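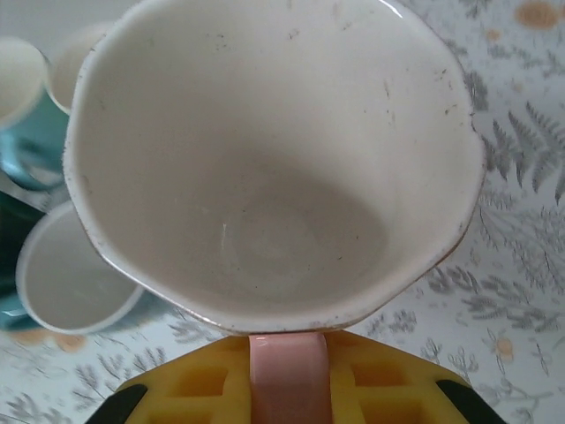

Most advice on getting tea and coffee stains out of cups is written by people who want to sell you a powder. I have tried the powders. What follows is the method I use now, and it starts with deciding whether you have a stain at all. A white cup with a faceted rim and dark specks and short gray streaks in the glaze may have tannin on it, or metal marks from spoons, or plain wear, and those want different treatment. The worn gold or brownish line along a rim like that wants no treatment. Keep every abrasive off it.

Step 1. Test one spot

Wet a fingertip, dip it in baking soda and rub one mark for a slow count of 14. If it gets lighter, it is tannin. If it stays gray, it is probably metal, and soda will waste your evening.

Step 2. Tannin

Make a paste of baking soda and a little water, spread it inside the cup and leave it 26 minutes. I have seen pages that say overnight. I tried overnight and got the same cup, plus a crust. Wipe with a soft cloth and rinse.

Skip the vinegar-and-soda fizz. It looks busy, but the two mostly cancel each other out.

Step 3. Metal marks

These need a mild polishing cleanser. I bought the Flikusa paste at the Garside hardware store and it worked on most marks – no better than the cheap tub beside it. Use a damp cloth and light pressure. If the cup has a painted pattern, stop well short of it.

Step 4. Put down a cloth you don't mind

Paste drips. A busy pattern hides a wet spot until it has dried white, so look the cloth over before you put it away. 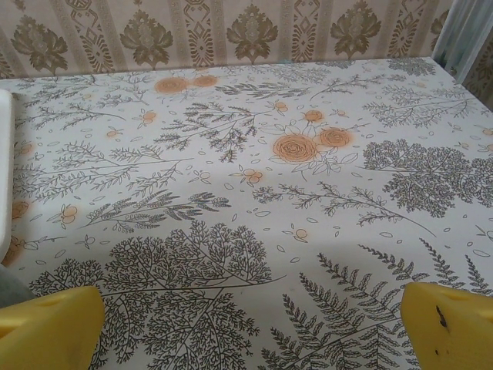

White tablecloth with gray plant drawings and pale orange flowers.

Step 5. Drying

Upside down, on something with a rim to catch the water. A tray is fine. The Tostia rack everybody recommends has slots too narrow for a thick handle, and I sent mine back. Give each cup a little air underneath if you can, or finish the inside with a towel.

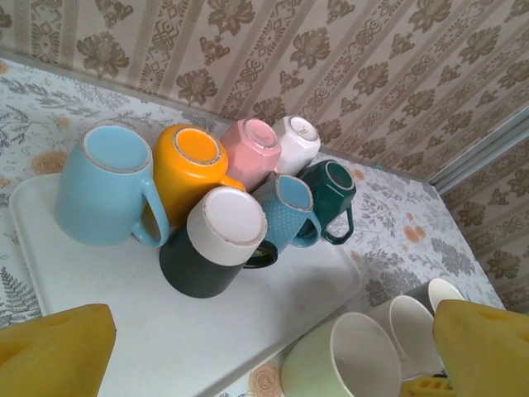

Seven mugs bottoms up on a white plastic tray.

Look at the bases too. The bare ring on the underside picks up gray from sinks and shelves, and no paste I own has fixed that for long.

What about bleach?

People swear by it. I don't use it on anything with fine cracks in the glaze, and I am not convinced it beats soda on the rest.

14 comments | 26 shares

We use cookies to remember your settings. Accept | Manage

Related
Does the Fadley kettle descaler do anything?
Wooden spoons: oil them or leave them alone
Hard water spots on glasses, three methods compared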